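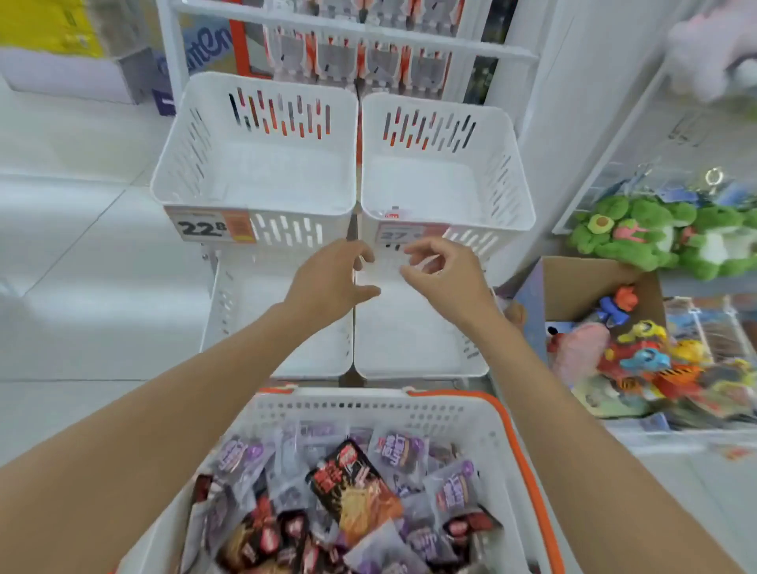 A shelf price tag and empty bins on a store display.

Week 5 notes: Reference prices, or how we decide what "cheap" means

Okay, so last time we got as far as demand curves and I promised you'd get to argue about something. Today's topic is the reference price, the number you carry around in your head (usually without noticing) and hold up against whatever the tag says. If the tag is lower, you feel clever. If it's higher, you feel robbed, even when the difference is pocket change.

Where does that number come from? Three places, mostly. There's what you paid before, what other stores charge, and what the seller tells you the thing "used to" cost. The third one is where it gets juicy, and I'll spend most of the February session on it.

Try this on a roommate. Ask what they paid for the last thing they bought at the grocery store, then check the receipt. Most people are off, and not always in the direction you'd think! My own guesses on coffee are terrible. What people do remember pretty well is whether it felt like a good price, and that feeling is what we're modeling.

Left-digit effects. We read from left to right and the first digit does a lot of the work. 19.90 lands in a different mental drawer than 20.10, though the gap is tiny. Some stores help this along by printing the decimals smaller. Ehsan Shaikh asked after class whether shoppers get used to it and stop falling for it. Good question, and the reading is split. Have a look at the Chettiar chapter and come with an opinion.
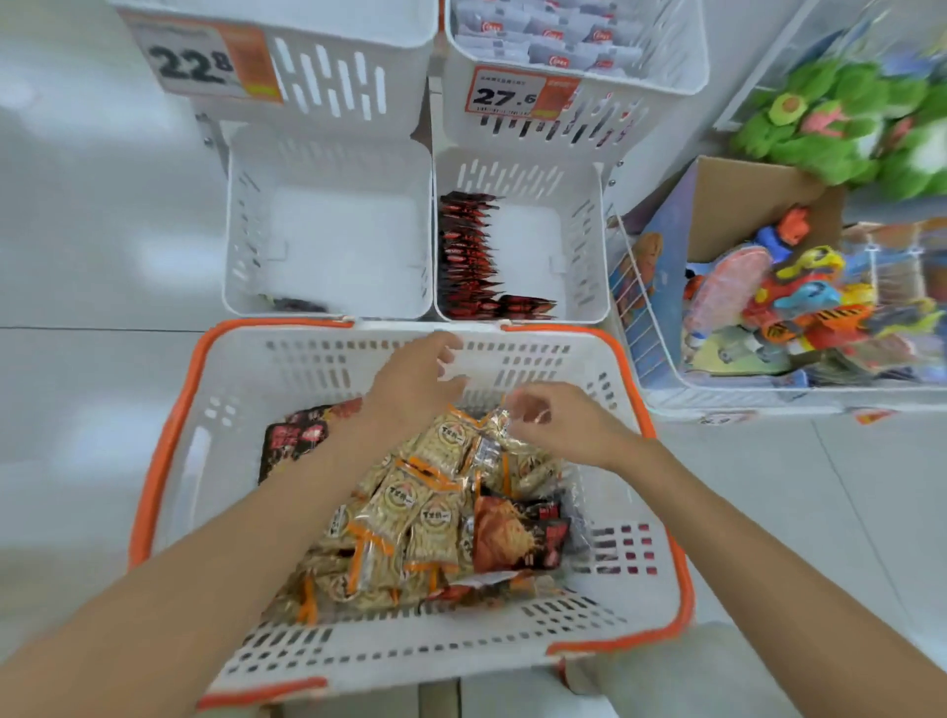 Then there's the total. People who keep a running sum as they shop behave differently from people who don't, and the difference shows up most when money is tight. Someone on a strict budget may swap an item halfway through. Someone without one finds out at the register. Neither group is being silly – they're just paying attention to different things, and a model that only has one kind of shopper in it will miss that.

The class survey. You'll be working with the Vollari data set, which has 2,431 shopping trips in it. Each row is a trip. The columns you need are the total paid, the total the shopper guessed before paying, and whether they had a list. Please ignore the column called "mood," it was coded two different ways and I haven't fixed it yet (sorry, Oriana, I know you asked).

For the problem set:
Plot guessed total against actual total.
Split the sample by list and no list, and say what changes.
Drop the 17 trips with a missing guess before you start, and write down that you did.
Explain in a short paragraph what you'd want to know that the data can't tell you.

You can work in pairs. Hand in one copy with both names on it. Josefina Farías is running the help hour again, same room as before, and she's much better at spreadsheets than I am – so bring her the ugly ones.

Related notes
Week 2: Why demand curves slope down
Week 4: Elasticity with less algebra
Week 6: Discounts, coupons and the "was" price
Reading list: Chettiar, Tanasarn

Last updated: 9 Dec 2018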